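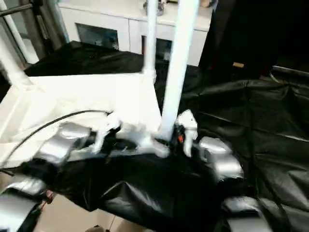 Why do people put a plastic sheet down before they work on a stool?

To keep the floor clean and the stool unscratched, mostly. A sheet catches drips, dust and dropped screws, and it is a good deal easier to shake out a sheet than to scrub a kitchen floor.

So say the people who sell sheets, anyway. Let's see how much of it is true.

What a sheet is good at

Plastic does not let water through. Neither does it let paint through, or glue, or oil. If you spill a spoonful of white paint on bare floorboards, some of it sinks into the wood and stays there. Spill the same spoonful on plastic and it sits on top in a blob, waiting to be wiped up.

Waiting is the important word. The blob has not gone anywhere. If you tread in it and walk to the fridge, the sheet has saved a small patch of floor and you have painted the rest. Old cotton dust sheets do better here, as cotton soaks up small drips, though a big spill will go straight through to the floor.

What a sheet is not so good at

You may have read that a plastic sheet protects furniture from knocks. Try a test. Fold a bin bag once, put it on a hard floor and press your knuckles down on it. Does the floor feel any softer? A thin sheet may stop grit from rubbing a painted edge. It will not stop a dent. For that you need something thick, such as an old blanket or a flattened cardboard box.

Plastic can also be slippery, and it never wants to lie flat. It bunches up in folds, and folds catch toes. A black sheet in a white kitchen is easy to see, but the creases in it are not, and small dark screws vanish among them. Booker Kasprzak, who mends chairs and stools and wrote down these tips for us, keeps his screws in a jam jar and doesn't trust the sheet with a single one.

Does the colour matter?

Black sheets are sometimes sold as tougher than clear ones. Be careful with that. Colour tells you nothing about strength. Thickness does, and it is printed on the packet in very small letters. A Zirndale sheet, the sort Booker buys, is marked 400, which means 400 gauge. Gauge is an old way of saying how thick plastic is, and a bigger number means a thicker sheet. If the packet gives no number at all, ask yourself why.

Black does have one use. White things show up well against it. White legs on a pale floor can be hard to see properly, and on black plastic you can follow each edge from one end to the other and spot where something is bent.

Why do stools wobble?

People blame the floor. Sometimes they are right! Before you blame the stool, move it to another spot. If the wobble stops, the stool was telling you about the floor.

If it wobbles everywhere, it may be that a leg is loose or a leg is bent. A grown-up can help you lay the stool down and hold each leg near the bottom, where a small push shows up best. A loose leg moves by itself. A bent one stays still and still looks wrong.

There is a third answer, which is that one leg is shorter than the others. It is the one everybody guesses first, and it is often wrong. Sawing bits off legs is how a tall stool becomes a short stool that wobbles.

Will a three-legged stool ever rock?

It shouldn't. Three feet will all touch the ground whatever the ground is like, even on a lumpy field, which is why milking stools had three. Four feet need a flat floor. But a three-legged stool tips over more easily if you lean out between two of its legs, so "never rocks" and "safe to lean on" are two separate promises. Check which one you are being given.

Putting a sheet down

Pick a clear patch of floor, away from the cooker. Move any cables first so that no one pulls on them.

Open the sheet fully, even if the stool is little. Half-opened sheets slide about.

Smooth it outwards from the middle with your hands. Tape the corners if the floor can take tape, and try a tiny piece somewhere hidden before you believe the words "leaves no mark".

Take off wet or muddy shoes.

Afterwards, fold the edges in towards the middle so the dust stays inside. Carry it outdoors to shake it. A clean sheet can be used again and again, and it would be a waste to throw one away after a single afternoon. Keep all plastic sheets well away from babies and very small children, and never put one over your head or anyone else's.

Something to try

Put a drop of water on a plastic bag, one on a sheet of newspaper and one on an old tea towel. Leave them for 18 minutes. Which would you want under a pot of paint, and which would you want under your feet? Write down your guess before you look.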